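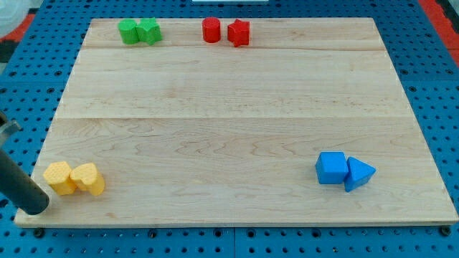
Week 5 handout: cell etiquette, or how to keep your deposit
Reading time: 2 min

Rule one. Blocks go back in same-coloured pairs before you log off. The arm has no opinion on colour — your marker does.

Rule two. Cap speed at 70 mm/s near the board. The Skovcombe group chose 704 and spent March filling out forms.

Rule three. Home position before hands. Always, even for a quick nudge.

Rule four. Log every stop, including the embarrassing ones.

Comments

urkden_tute: Does a nudge with a ruler count as hands?

warnetness: Yes. So does a pencil.

urkden_tute: Asking for my lab partner.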